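Two grippers, one lunch table: the Orer bench gets its first real comparison

Posted Wed 28 August by Aroha Stubbs

We have numbers! After a summer of swapping parts, tightening screws and arguing over cable ties, the Orer bench has finished its first side-by-side gripper trial, and it's been the most fun any of us has had in the lab this year.

The short version: two grippers, same arm, same controller, same wrist camera, same table of food and dishes. One is the Drarkik, a stiff two-finger parallel gripper with flat tips. The other is the Flokix, which has softer fingers that bend around whatever they close on. Between them they made 3,661 grasp attempts over 33 working days, and every one of those attempts is now logged, labeled and ready to share.

Birgit Stüber set up the trial, and she was firm from the start that we should use food. Blocks and balls are easy to buy and easy to pick up, and everybody's gripper looks good with them. A sandwich is another matter. It squashes, it slides, the filling wants to leave, and it looks different from every side. "I wanted something that would embarrass us a little," she told me, and she got her wish in the first hour.

The routine is simple. The arm goes to a start pose over the table, the operator drives it in with the hand controller, and the gripper tries to lift the item and set it down in a basket. Then somebody resets the table and off we go again. We had 3 operators taking turns: Uyên Đàm, Odair Pacheco and Kourosh Ansari. They each drove both grippers, in mixed order, so that no gripper got stuck with the tired end of everybody's afternoon.
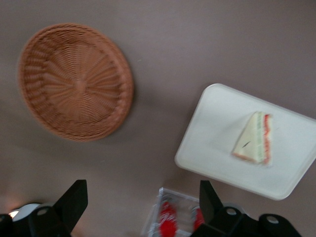
What surprised us most was how well the stiff fingers did. Going in, nearly all of us had picked the Flokix to run away with it on anything soft. It did win on whole fruit and on bread rolls, by a wide margin. But on flat, wedge-shaped things the Drarkik kept pace and sometimes pulled ahead. Uyên thinks it comes down to the thin tips. You can bring them in low on both sides of something small without bumping what's next to it, and you can see where they are the whole time in the wrist view. The Flokix fingers are wider, and when they close they cover up a good part of what the operator is trying to look at.

Squeeze was the big problem for the Drarkik, as you'd expect. At the factory grip setting it left dents in nearly every piece of bread we gave it. Kourosh spent two evenings rewriting the close command so that the fingers slow down over the last bit of travel and stop at first contact, and the change was huge. We threw out the earlier Drarkik runs on soft items and did them over, all 635 of them, with the new setting. Those redone runs are the ones in the released set. The old ones are in a separate folder if you want to see how bad it was (it was bad).

The other nice find was the camera. We had been going back and forth for months on whether to mount it high on the wrist or down close to the fingers. Odair tried both and liked the low mount much better for the last few inches of the approach. You lose the wide view, and things get blurry when the arm moves fast, but you know exactly where your tips are. The high mount was better for finding the next item. So of course now we all want two cameras, and there's one more port free on the controller, so I wouldn't bet against it.

A few things didn't go so well. Clear plastic was hard for both grippers and for all three operators — the edges are tough to pick out on the screen, and the depth readings on it were close to useless. Shiny trays gave us trouble too when the overhead lights were on full. We dimmed them partway through the second week, and the log notes which runs came before and after. Anything thin lying flat on the table was a coin flip with the Flokix.

Amaral, the small tool we use to tag and replay runs, held up beautifully. It crashed once, on the very first morning, and Odair had it patched before lunch. You can now scrub through any run with the wrist video, the finger position and the motor current lined up on one screen, which makes it so much easier to see the moment when a grasp starts to go wrong. If you've only used the spring version, please update before you open the new files. The old one will load them, but it reads the finger position backwards.

Next up is a second round in September, with the new close command on both grippers and a longer list of foods. Birgit wants cooked noodles. Kourosh does not. There's still room on the schedule for outside grippers, so if your group has one that bolts to a standard wrist plate and you'd like it put through the same routine, write to Uyên through the bench page and include the weight, the plug type and the widest opening. She'll send back the mounting drawing and a list of open slots.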